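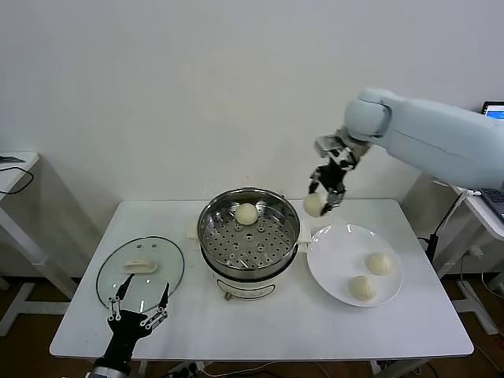
*Reading time: 2 minutes*

## 4. Small steamers and the second round of buns

Most of what I'd read before starting this work treats the bun as the interesting part: flour, yeast, proofing, the fold at the top. I get it, I love the fold at the top too! But what I kept running into in my own notes was the stuff that goes on around the pot, and that's what I want to talk about in this section.

Figure 2 shows the kind of layout I mean. It's a countertop electric steamer with a single knob, its glass lid lying flat on the table to the left, and a plate on the right. One bun is on the perforated tray, two are on the plate and a fourth is in the air between the two.

**Figure 2.** Steamed buns, electric steamer and serving plate on a white table.

I collected 33 written accounts of home steaming for this study (mostly letters and kitchen diaries, plus a few long emails that people were kind enough to let me quote). The question I sent out was very plain: where do you put things down? I expected short answers. I got pages. The lid came up again and again, and people have strong feelings about it. Some lay it knob up, some turn it over so the drips stay in the bowl of the glass, and one writer from Dorkora hangs hers on a cupboard door with a loop of string. Shiuli Sikder, who read the early drafts with me, pointed out that the writers with glass lids talked about looking in through them much more than they talked about timers. I went back to the letters and she was right.

The plate is the other thing. In the Kota letters it nearly always goes on the side of the writer's stronger hand, close enough that a bun travels only a short way. The Stomier diaries are messier. Several of those writers carry the whole basket to the table and serve out of it, so there's no plate at all until somebody sits down, and I've coded these separately.

Spacing matters too. A bun with room on every side keeps its shape, while buns packed shoulder to shoulder come out with flat, torn edges where they were pulled apart (I don't mind these, my readers in Erdem mind them a lot). Pleated tops seem to be what people check first when they set a bun on the plate, and they'll turn the better side to the front without mentioning it until asked.

I closed the collection on February 15, 2019. Two more letters came after that and are not included in the coding, though I do quote from one of them in Section 5, where I get to reheating.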